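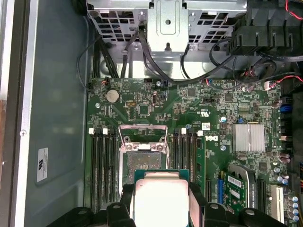 Shop > Teaching Gear > Hand Controllers > Wemness Gollis Pair

Wemness Gollis Hand Controller Pair
Posted April 15, 2021 by Sheila Treloar
14 comments | 37 shares

I've been selling teaching gear for robot arms for a good while now, and the Gollis pair is the set I end up recommending to most people who call me. You get two handles, one for the arm and one for the gripper (or one per arm if you're running two), and whatever your hand does, the robot does. Turn your wrist a little, the gripper turns a little. Let go of the trigger and everything stops where it is.

What I love about it is the slow mode. There's a dial on the side of each handle, and at the lowest setting a big sweep of your hand turns into a tiny nudge at the fingertips. That's the setting you want for computer work. Lowering a processor down to an open socket with four rows of empty memory slots right next door is no place for a twitchy controller! I had my first go at it with the dial all the way up and I don't recommend that.

You can also teach by hand. Hold the button on top of the handle, the arm goes loose, and you just push it where you want it to go. Leidy Cárdenas, who runs the training bench at Dumholm, does the long reach into the case this way and then switches over to remote for the last inch or so. I've started doing the same. When you're pushing the arm yourself, your own elbow gets in the way of seeing the socket, and on remote you can watch the wrist camera view and line up the edges properly.

Leidy's group recorded 504 runs on one pair between last June and the winter break, and kept 333 of them. The rest got tossed mostly for hesitating too long over the socket (she's strict, I would have kept more). Every run saves by itself when you squeeze both triggers, so you never have to reach for a keyboard with your hands full.

What's in the box:
Two Gollis handles, left and right
Charging stand
Arm cable, with a spare
Ríos recording software, one seat
Printed quick start card

A charge lasts me around 21 hours of on-and-off use. The handles are fine for small hands, and the grips come off if you want the bigger ones, which we sell separately. The gripper itself is NOT included, and neither is the wrist camera. Please check your arm against the fit list before ordering, and if yours isn't on it, write me first and I'll look into it.

One gripe: the stand has a very short cord. I've told Wemness. They say a longer one is coming.

Price: $1,051 for the pair
In stock, ships from our shop in two business days
Returns OK within a month if the handles are clean and you still have the stand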